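Koltemwood Children's Media Fund
Progress report: "Grimuron" animated series, first season
Submitted by Muchen Zou, series producer, Bai Animation

Summary

Work on the first season of "Grimuron" continues within the approved budget. The series is intended for viewers of preschool age and their families. Five episodes are now locked for picture, and a further five are in animation. The delivery schedule agreed with the Fund in August has not changed.

Scripts and story review

All scripts for the season have been approved by the story editor and the educational adviser. Two were revised at the Fund's request. In "The Borrowed Name," the closing conversation between Grimuron and the grandmother was rewritten so that the younger character speaks first. In "Boats on the Hill," a subplot about the new neighbors was shortened to leave room for the song. The revised pages were sent to the broadcaster, Alico, which accepted them with minor notes on vocabulary.

Animation and design

Backgrounds for the village, the school and the harbor are complete. The character team has finished the main cast and is working on secondary characters, several of whom appear only in the second half of the season. Cloth remains the most time-consuming element - the costume parade in the sixth episode alone requires capes, banners and a large tent. Shot approvals for that episode are running nine working days behind plan, and we have moved one animator from the title sequence to assist.

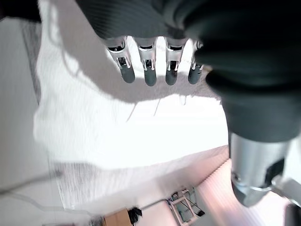 Robotic hand above a large white cloth.

Audience testing

The first two episodes were shown to families at partner libraries, and written responses were collected from parents and other adults. A total of 3,128 response forms were returned, of which 2,569 were complete enough to be included in the analysis. Adults commented most often on the music and on the pace of the dialogue. A smaller group found the opening of the second episode difficult to follow for children under four. The editor has since prepared a simpler opening, and we propose to use it in the broadcast version.

Music and voice recording

Principal voice recording is finished. Two short pick-up sessions remain for lines affected by the script changes noted earlier. The theme song has been mixed in full and in a shorter version for online use.

Budget

Spending to date is in line with the approved forecast. Savings on studio rental have been moved to the compositing line, as permitted under the grant agreement. No draw on the contingency has been made, and none is requested at this time.

Next period

We expect to lock the sixth and seventh episodes, complete the pick-up recordings and deliver the first group of finished masters to Alico. The Fund's written approval of the revised opening for the second episode is requested before the final sound mix begins.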